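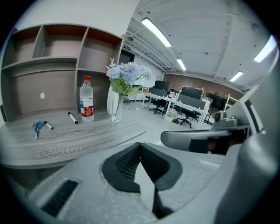 Capítulo 7
El préstamo de palabras entre lenguas vecinas

Cuando dos comunidades viven cerca durante mucho tiempo, sus lenguas cambian. El cambio puede ser pequeño, como la entrada de algunos nombres de comidas, o puede llegar hasta la manera de formar las frases. En este capítulo estudiamos el caso más frecuente y más fácil de observar: el préstamo léxico, es decir, la palabra que una lengua toma de otra y que empieza a usar como propia.

El término «préstamo» es antiguo en la lingüística y no es muy exacto. La lengua que presta no pierde nada y la lengua que recibe no devuelve nada. A pesar de esto lo mantenemos, porque todos los manuales lo utilizan y el estudiante lo va a encontrar en sus lecturas.

7.1 Por qué se toman palabras

Se distinguen tradicionalmente dos motivos. El primero es la necesidad: llega un objeto, un animal o una costumbre que no tenía nombre, y el nombre llega con la cosa. Así entraron en español palabras como «tomate», «chocolate» y «canoa», que vienen de lenguas de América. El segundo motivo es el prestigio. Los hablantes ya tienen una palabra, pero la palabra extranjera les parece más moderna o más elegante, y la prefieren en ciertas situaciones.

En la práctica los dos motivos se mezclan. Un hablante que dice «parking» en lugar de «aparcamiento» no siempre piensa en el prestigio; muchas veces repite lo que lee en los letreros de su barrio. Conviene entonces ser prudente cuando se atribuye una intención a los hablantes.

7.2 El valle de Loltero

Para los ejercicios de esta unidad trabajaremos con una situación concreta: el valle de Loltero y sus dos pueblos principales, Akent y Manole. En Akent se habla sobre todo la lengua de la montaña, y en Manole la lengua de la costa. Entre los dos hay un mercado, Grarkero, que abre cada mañana desde abril hasta el final del otoño. Allí los vendedores usan las dos lenguas, a menudo en la misma conversación.

Las palabras que pasaron de la costa a la montaña se refieren casi siempre al comercio: medidas, monedas, tipos de tela, piezas del barco. Las que hicieron el camino contrario son menos numerosas y tienen relación con el ganado y con el queso. Esta diferencia nos dice algo sobre la historia económica del valle, aunque no existan documentos escritos de la época. En el apéndice, el estudiante encontrará una lista de casi 20 préstamos con su forma original y su forma adaptada.

7.3 La adaptación

Una palabra nueva raramente queda igual. Primero cambian los sonidos: los que no existen en la lengua receptora se sustituyen por los más cercanos. El español antepone una «e» a los grupos iniciales como «st-» o «sp-», y por eso el inglés «standard» se convirtió en «estándar». Después la palabra debe recibir un género, si la lengua lo tiene, y un plural. En este punto suele haber dudas durante años —¿«los clubs» o «los clubes»?— y a veces las dos formas conviven sin problema.

También cambia el significado, y por lo general se hace más estrecho. En inglés «meeting» es cualquier reunión; en español «mitin» designa casi solamente el acto político. Llamaremos a este fenómeno especialización y volveremos a él en el apartado 7.5.

Antes de continuar, recomendamos repasar las nociones de fonema y de sílaba del capítulo 2. Se necesitan para el apartado siguiente, en el cual se analizan con detalle los cambios de sonido en las palabras de Akent.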